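Sorting Small Things Without a Map: Final Report, Team Korkley

Robot Software Project, second-year master's
Author: Femke Desmet

1. What I set out to do

My part of the Korkley project was the software that sits between the demonstrations and the policy. Our team records people tidying small household clutter with hand-held grippers, and a policy learns to predict gripper motion from the wrist view. Before any of that can happen, somebody has to turn raw recordings into clean training episodes: line up the clocks, recover the path of each gripper, work out how far the fingers are open, and throw away the bad ones. That somebody was me, and I loved it far more than I expected to!

The tool I wrote is called Prekau. It is a command line program with four stages, and each stage writes its result to disk so you can rerun one without rerunning the rest. I stole that idea from the way my old compiler course was set up, and it saved me weeks.

2. The four stages

Stage one is time alignment. With two grippers going at once, each has its own clock, and they drift. My first version matched the start times and hoped for the best. By the end of a long recording the left hand was visibly ahead of the right, so a handover looked like one hand letting go before the other had arrived. Now the operator taps the two grippers together at the start and again at the end, and Prekau finds both taps in the motion sensor data and stretches one timeline to fit the other.

Stage two is the path. We use a visual-inertial tracker called Nautiyal, which another team in our department maintains. I only wrote the wrapper, but the wrapper grew. It checks for sudden jumps in position, marks any stretch where the tracker lost confidence, and runs the recording backward as a second opinion. If the forward and backward paths disagree, the episode gets flagged for a person to look at.

Stage three is finger opening. We track the colored pads in the wrist view and turn the distance between them into a single number per frame. 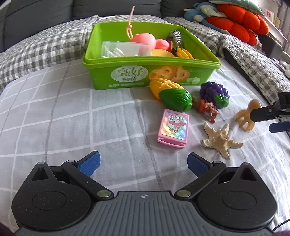 The number has to be smooth enough for the policy to learn from, but it can't be so smooth that a quick pinch disappears. I tried a moving average first, and it rounded off exactly the moments we cared about. A median filter with a short window worked much better. I also added a calibration step where the operator opens and closes the gripper fully at the beginning of a session, so that "closed" means the same thing on every unit.

Stage four cuts the long recording into episodes. A cut goes wherever the fingers have been open and the gripper nearly still for a little while. Simple rule, surprisingly good. It struggles with people who pause to think halfway through a reach, and I am one of those people.

3. Finding the bad episodes

I was given a batch of 1,000 raw episodes to develop on, and I held back 200 that I labeled by hand as good or bad and never used for tuning. Labeling was slow and a bit dull, but it taught me more about the data than any plot did. Most bad episodes were bad for one of these reasons:

- tracker lost when the gripper came very close to a plain surface
- one hand covering the pads of the other
- operator dropped the object and picked it up again
- session started before calibration was finished

The third one started a proper argument in our team. Is a drop and a second try a bad episode? I said yes at first. Then we talked it over and decided that recovering from a mistake is a skill we want the policy to have, so those are now kept and tagged. The policy code can choose whether to use them.

Close work over plain surfaces was the hardest to fix. When the view fills up with one even color the tracker has very little to hold on to. Patterned cloth helps a lot, and so does a bit of clutter near the target. I ended up adding a "texture score" to each frame, computed from the number of corners the tracker can find, and Prekau warns you when it stays low.

4. Speed

The first full run went overnight and crashed at 4 in the morning on a file with a missing header. After that I did two things. I made every stage skip a broken file and write down why, and I moved the pad tracking into worker processes. With 10 workers the machine in our lab stays busy the whole time, and I can start a batch before lunch and look at it the same afternoon.

5. What I would do next

I want to bring the checks into the recording itself. At the moment an operator finds out about a failed calibration long after packing up. A small live monitor, even just a green or red light on a laptop, would catch it on the spot. I have a rough version called Zornumbridge (the name came from a typo and stuck), which runs the calibration check and the texture score live but can't do the path check yet.

I would also like to replace my pause rule with something learned. The hand labels are there, the features are there, and I have a half-finished notebook that already looks promising on slow operators.

6. Notes for whoever picks this up

Read the config file before the code. Every threshold is in there with a comment saying how I picked it, and a few of those comments say "guessed." Please replace the guesses! The tests need the small sample recording in the data folder, so copy that first. If the alignment stage reports only one tap, check whether the operator stopped recording early before you start hunting for a bug.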